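Planning the Equipment Budget for a Two-Arm Workcell
Student project report by Yaqin Tan
22/06/2019 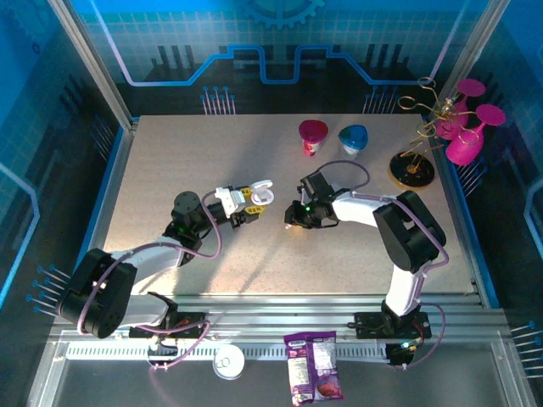
When I signed up for the equipment planning project I figured it would be the easy one. Everybody else on my list was going to be fighting with motion code, and I was going to be fighting with a spreadsheet. How bad could a spreadsheet be? Well, I'm on version 14 of it now, so that should tell you something.

The job was to work out what our department would have to buy to set up a second enclosed workcell with two arms, good for small tabletop handling tasks. Opening little containers, moving cups, picking up light stuff and putting it down again. My supervisor wanted a list of parts, a plan for what order to buy them in, and a good reason behind every line. She did not want a fancy list. She said that twice.

Where I started

My first version was basically a wish list. I opened the Madero catalog, picked two arms, picked two grippers, added a table and called it done. It fit on half a page and I was pretty proud of it! Then I took it down to the lab and tried to check it against a real cell, and I found out how much I'd left out. There was no framing on my list. No rails to mount the bases on. No side or back panels, no cables, no connectors, not even fasteners. I'd budgeted for two arms floating in space.

So I threw that version out and did it the slow way. I went over the cell from the floor up and wrote down every kind of thing somebody would have had to order. That took me most of an afternoon, and I ended up with 17 lines where I used to have five. Some of them are tiny (cable ties got their own line for a while, until I was told to fold them into "consumables") but I'd still do it this way again.

Arms and grippers

The arms eat most of the money, no surprise. I compared two suppliers, Madero and Unov. Madero sells the arm and the controller together, and Unov sells them separately, so at first Unov looked like a bargain. I got really excited about that and wrote a whole paragraph recommending them, and then I noticed the controller on the next page of the quote. Once you put everything side by side the two come out close. I went with Madero in the final plan, mostly for the spare parts. They'll sell you a single joint cover or a single cable, and Unov wanted us to buy a full service kit.

Grippers were harder to decide on. My question was whether both arms should get the same one. Same grippers means one set of spares and one thing to learn. Different grippers means you can have one arm hold an object and the other do the fiddly part with fingers that suit it. Think about a small tub with a hinged lid - the hand that steadies the tub and the hand that does something at the opening don't really need the same shape. I went back and forth on this for a week. In the end I budgeted for two different ones, plus one extra set of finger pads for each. Pads are cheap compared to everything else on the page, and I'd hate for a test to stop over a worn-out pad.

The table, the frame and the panels

I got a quote from Yan for the aluminum framing, cut to length. Their first quote was for raw bars that we'd have to saw ourselves, which would've saved some money, but the shop schedule in June is packed and I didn't want the whole build waiting on a saw. Pre-cut it is.

The tabletop I changed three times. I wanted something light colored and not shiny, with a bit of an overhang I could clamp to. The panels I nearly cut completely to save money. I'm glad I asked around first, as two people in the lab told me the same thing: without walls you get every passing shadow and bright T-shirt in your camera view. Panels went back in. Printed ones cost more than plain ones, so my plan lists plain as the default and printed as an optional line that the department can take or leave.

Cables (the part I got most wrong)

I measured cable length from base to gripper in a straight line. Please don't do this! An arm bends, and the cable has to have enough slack to go along with it, with loops at the joints and another loop down by the base. My supervisor looked at my number, laughed a little, and sent me to measure again with the arm folded and with the arm stretched all the way out. I redid it with string and tape and the number went up by a lot. I also added strain relief clips, which I hadn't known were a thing you buy.

Test objects

I put in a line of $200 for objects, and it got more questions than any other line in my review. Why pay for cups and snacks? My answer is that the arms need stuff to handle, and it can't all be the same stuff. You want rigid things and squishy things, shiny packaging, cans, stemmed glasses, things that hang, things with lids. Most of it comes from Plemano, the discount store near campus, and it does get crushed or dropped, so the line has to cover replacements. I kept my receipts from the trial shop I did and put them in the appendix.

The order of buying

I split the plan into two rounds. Round one is the frame, rails, tabletop, panels and the first arm with its gripper. Round two is the second arm, the second gripper and the object money. If the budget gets trimmed halfway, we'd still have a working one-arm cell and the frame would already be sized for two. The cost of doing it this way is a second delivery charge of $459, and I had to defend that one in front of everybody. I still think it's worth paying.

What's left to do

I haven't got a firm price for the electrical work yet. The building people want to see a power drawing first, and my drawing came back with corrections on it (wrong symbol for the emergency stop, twice). I also need to ask Madero how long their quote stays good. Version 15 of the spreadsheet will have both of those in it, along with a column for lead times that I should've had from the beginning.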